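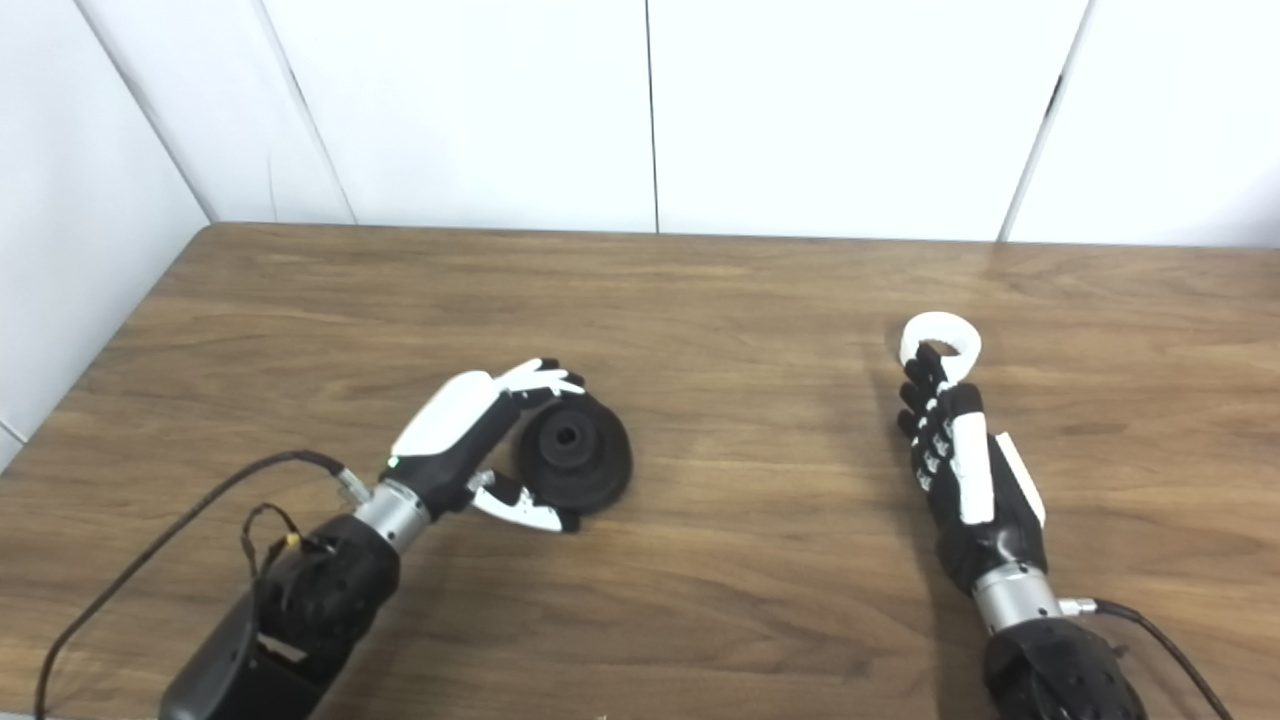

To: truvdale-snaps list
Subject: Re: how many pictures of yourself is too many?
Date: Tuesday, June 27, 2023

On the list last night, somebody wrote:

> I went through my Flostell page over the weekend and I'm embarrassed.
> I post every day, and I just realized that most of what I post is my
> own face. Same window, same sweater half the time. My sister says it
> looks like I'm running for office. But when I put up a picture of a
> fence or my lunch, I get 2 comments, and when I put up me, I get 16.
> So what do you all do? Do you ration yourselves? And does anybody
> print these things, or do they just live online forever? I have the
> March pictures sitting in a folder and I can't decide whether to make
> a book out of them or delete the lot.

Oh, I laughed out loud at the sweater part, because I have a green cardigan that shows up so often on my page that a reader once asked if it was a uniform. (It isn't. It has good pockets.)

Please don't delete anything yet! I did that, two winters ago, in a mood. I'd decided my whole page was vain and I took down everything with me in it, and then my niece wanted a picture of the two of us on the ferry for her wedding slideshow and I had to go begging to a cousin who'd saved a tiny little copy of it. It looked like it had been shot through a shower door. She used it anyway, bless her.

I don't ration myself exactly, but I have some habits I've fallen into, and I'll put them down for whatever they're worth.

1. The comment thing

I wouldn't go by the comments. People comment on faces because it's easy to know what to say to a face. You say "cute bangs!" and you're done. What do you say to a fence? I love fence pictures and I look at them for ages and I've never once left a comment on one, which now that I type it out is pretty rude of me. I'm going to do better. Go ahead and post the fence, and I'll be the third comment.

2. The window

You've found your light, so now steal it for something else. Put the cat there, or your mother, or a bowl of plums. I took my dad's portrait in the spot where I always take mine, and he sat there with his arms crossed and said "is it over" the whole time, and it's the best picture I've ever taken of anybody. I'd had all that practice on myself, see. I knew right where to put the chair.

Also, try one where you aren't looking at the camera. I always feel silly doing this and I always like those better by the next morning.

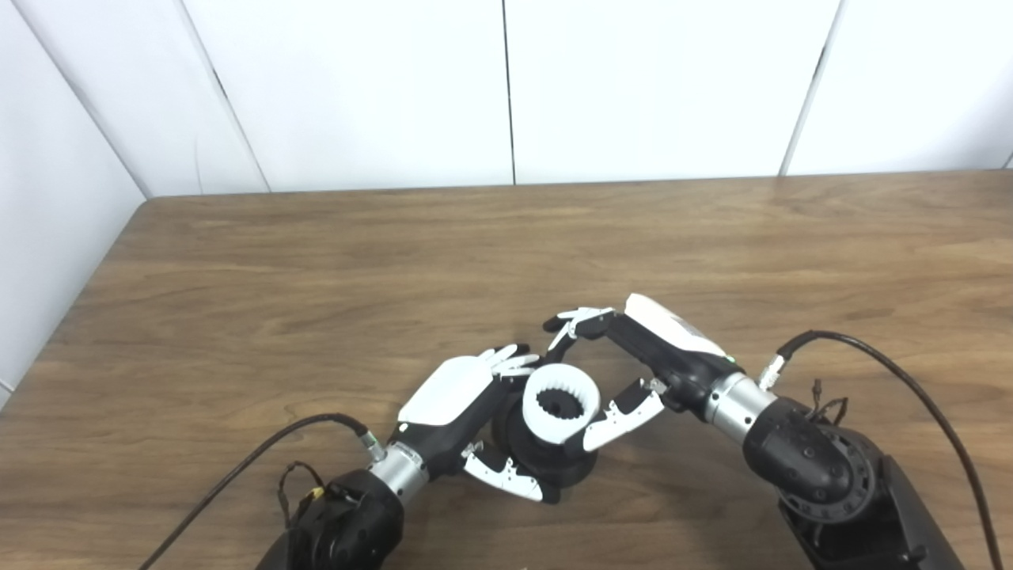
3. Printing

Yes, I print! Not all of them. I took my pictures over to Grgić on a memory stick the first year and said "everything, please," and there were 200 of them, and I came home with a stack I could barely get a rubber band around and no idea where to put it. It's still in the hall closet, under the vacuum bags.

Now I pick 15 for the year and that's the book. It takes me a whole evening and a lot of grumbling. I use Prundlow for the layout – it's clunky and it moves my captions around when I'm not looking, but I know where the buttons are and I'm too stubborn to learn another one. If you do use it, save before you change the cover. Ask me how I know.

With your March folder, I'd make it a skinny little book and see how you feel holding it. Leave in one or two bad ones. My favorite page in last year's has me mid-sneeze, and my grandson turns straight to it every single time he comes over.

4. Your sister

My sister had opinions too, until I posted a nice one of her. Haven't heard a peep since.

One more thing and then I have to go let the dog out. A few of us were talking about swapping portraits this summer, where you pair up and take each other's picture and each of you posts the one you like least of yourself (with permission, obviously, and nothing mean). I think you'd be great at it, and it would get you out from in front of that window for an afternoon. I can do most mornings if somebody wants to be my partner. I'm happy to drive anywhere in Truvdale but please not the parking lot by the boat ramp again, I got sand in everything.

Oh, and where is the sweater from? In the blue one you look warm as toast and I need a break from the cardigan.

– the one with the green cardigan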